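Search this site Enter keywords Go

What Stays on the Table
June 22, 2025

Geum-ok Yoo had already put the kettle on when I got to Sondum, the shared workshop where she has spent the better part of 8 years thinking about tables. She laughed when I put it that way. "My sister says the same thing, only she doesn't mean it kindly," she told me, and went looking for a second cup.

Her current project is called Caturach, and it began last November with a lunch that got out of hand (her words!). Everybody had left something behind, and when she came to clear up she found herself standing there, wondering what she should throw out and what somebody might still want. "An open can is the worst one," she said. "Is it finished? Do I pour it away? I always end up asking the whole room."

So she started setting out ordinary leftovers and asking visitors to talk her through how they'd tidy them, with a white ring on the tabletop for anything they would keep. She has written down 56 of these conversations so far, in a notebook that has clearly been near a lot of coffee. Higinio Quezada, who works down the hall, went first and argued for a good five minutes in favor of the chips. "He believes a bag is never empty until you've checked the corners," she said, very fondly.

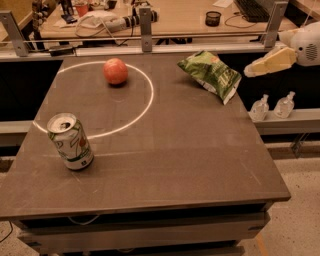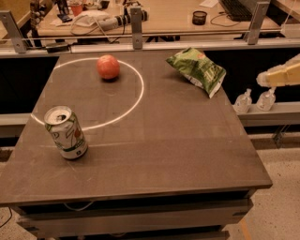 The red fruit inside the ring, the opened can and the crumpled green bag outside it.

I asked whether people mostly agree with each other, and she took a long time over her tea before she answered. "On fruit, yes, nearly always. Fruit gets kept. After that it depends on the house you grew up in, I think. My grandmother folded every bag flat and put it in a drawer, and I still can't crumple one without feeling a little bit guilty." She hopes to have the notebook typed up by November, if Ha-rang Jang can read her handwriting.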